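Subject: Re: [numbridge-homes] Upstairs sash windows, rattle and drafts

Hi all,

Replying to Đức Hầu's message and to the two people who wrote to me off list with the same problem.
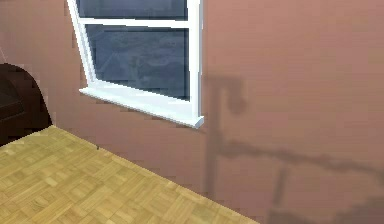

I did the last of my upstairs windows in November, so most of this is still fresh. I'll answer in the order the questions came.

> On the Numbridge list, Đức Hầu wrote:
>
> We are on Dravum Street, same builder as most of you I think.
> The bedroom windows rattle whenever the wind comes from the
> west and there is a cold draft along the middle rail. Last
> winter we taped plastic over them, which stopped the draft but
> also meant we couldn't open anything until spring.
>
> Three questions:
>
> 1. Did anyone fix theirs without replacing the whole window?
> 2. Is it a job for one person?
> 3. Dursun quoted us for new units and the price made my wife
> laugh out loud. Is there anyone else local?
>
> Also one of our cords has snapped. The window stays up with a
> piece of broom handle for now.
>
> Thanks,
> Đức

1. Yes. I kept every window I had. The rattle comes from the sashes having shrunk away from the stops over the years. On mine you could push the lower sash back and forth with one finger. I pried off the inside stops, moved them in until a playing card would just slide between stop and sash, and nailed them back. That took care of the rattle before I had bought anything except finish nails.

For the draft you want weatherstrip in two places: the sides, and the meeting rail where the two sashes come together. I used the brush kind on the sides and a thin rubber bulb on the rail. The foam tape from the hardware store does not last. I tried it in the back bedroom first and it had rolled itself up into the corner by the next heating season.

Check the lock too. If the two rails don't line up when the window is closed, the lock can't pull them together and no weatherstrip will help. Two of mine had so much paint in the bottom of the frame that the lower sash was stopping short. Scrape the sill before you do anything else.

2. One person can do the stops and the strip. Taking the sashes out is easier with two, especially the upper one. I dropped a corner of the first one on my foot. If your house was painted before lead paint was banned, get a test kit before you scrape, and don't dry sand.

Allow more time than you think for the first window. Mine took a full day with two trips to the store. The later ones took a morning each.

3. I had a quote from Dursun as well and will leave it at that. Brako still does repair work, or did when I called. They wanted $155 per window for cords and weatherstrip if you bring the sashes in to the shop, and more if they come to the house. I had them do the stairwell window, which I couldn't reach safely. The work was fine. They were a week later than they said.

My own cost came to $54 for three windows. That includes a hank of cord I haven't finished, and Đức is welcome to the rest of it. There should be 25 feet left.

On the broken cord: there is a little wooden cover low down in the side of the frame, usually painted over. Run a knife around it and it comes out with one screw. The weight is behind it. Tie a bent nail to some string and feed it over the pulley from the top, then use the string to pull the new cord through. Don't cut the cord until you have the sash resting on the sill and have checked the length. If it's too long the weight hits bottom before the window is all the way open. Replace both sides while you're in there, even if the other one looks good.

One thing I would do differently. I painted the sashes the same week and closed them too early, and two stuck hard enough that I had to cut them free and touch them up again. Leave them open a few inches overnight and move them up and down the next day. Don't paint the cords or the pulleys.

Storm windows are a separate question. The old thread from last winter has 30 messages on it and covers most of what people here have tried. Search the archive for "storms" and skip the part about the parking.

If anyone wants to borrow my flat pry bar and the pulley string, they're on my porch in the green bucket. Please put the nail back on the string.

Ray
corner house, Numbridge Lane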